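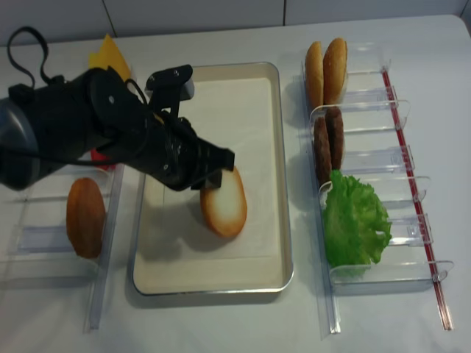

## Bun trial, Monday, July 11, 2022

Second round of the potato-flour buns for Usmont. They want a bottom half that holds up under a wet filling, and the March batch went soft too fast.

Flour is the Kamska bread flour, new sack. It takes up more water than the old one. I held back 60 g from the written amount and ended up adding all of it by the end of the mix. Write the recipe up with the full water.

Dough A (control)

- flour 2,000 g, no potato
- mixed 4 min slow, 6 min fast
- bulk until doubled, then scaled at 70 g

Dough B

- same, with part of the flour swapped for potato flour
- stickier at scaling, had to oil the bench
- pieces spread more in the proofer, tops a bit flat

Dough C

- same as B, plus 600 g of the cooked flour paste from the Chou sheet
- paste was still warm when it went in, so the dough came out of the mixer warmer than A and B. Not a fair comparison on proof time. Make the paste the night before next time.

Baked all three in the deck oven, one after the other. The left side of the deck is running hot again and the two trays nearest the door had to be turned. C colored fastest. I pulled it early and the crumb was still fine.

Soak check: cut face up, one spoon of the Jutitz tomato relish on each, left on the bench and pressed with a thumb at intervals. A gave way first. B and C both lasted longer, and I could not tell them apart until late in the test, when B started to tear at the edge. C stayed in one piece, but it is chewier than I would like and Usmont may complain about that.

Slicing: B and C drag on the knife if cut the same day. Much cleaner once fully cool. Toasting the cut face helps all of them, including A, so ask Usmont if their kitchen toasts. If they do, we may not need the paste at all.

To do

- repeat C with half the paste
- check the deck temperature with the loose probe, the panel reading is no good
- order more liners, nearly out
- bag four of each and freeze, thaw Thursday and run the soak check again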